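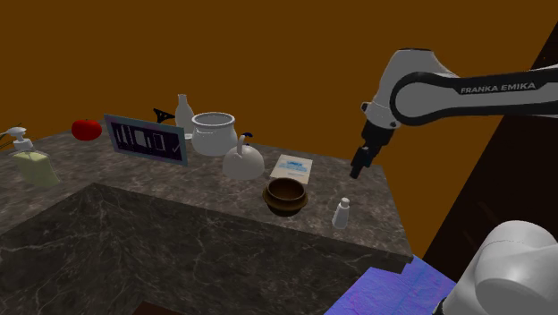
Dark worktop, pale veins, orange-brown wall.

Forums > Kitchens > Worktops and Surfaces > Sealing dark stone

Tuesday, August 4, 2026, posted by gritstone_89

Fitter wants £294 to seal our new worktop with Rutel. Says it needs doing every year. Sounds like a nice little earner to me. Has anyone skipped it?

panhandle
Skipped it since 2,000 and something. Drip water on it. If it doesn't go dark, leave it alone.

Masis_owner
Bad advice if it's marble. Ours got a lemon ring in April and that was with no sealer on.

panhandle
Sealer doesn't stop lemon. Acid eats the polish whatever you put over it. Who told you otherwise, the shop?

Masis_owner
The shop, yes. They also did my mum's and hers is fine.

gritstone_89
So is your mum's fine because of the sealer or because she wipes up? That's my trouble with all of it. Invoice says "Jatoi dark", no mention of what stone it is.

tealeaf
Ask for that in writing before you pay a penny. I'd still seal it, but a tin and a rag will do. Half an hour's work.

panhandle
Water test first.

Recent topics
Isier taps, any good?
Oil stain on pale granite
Quoted £855 for an upstand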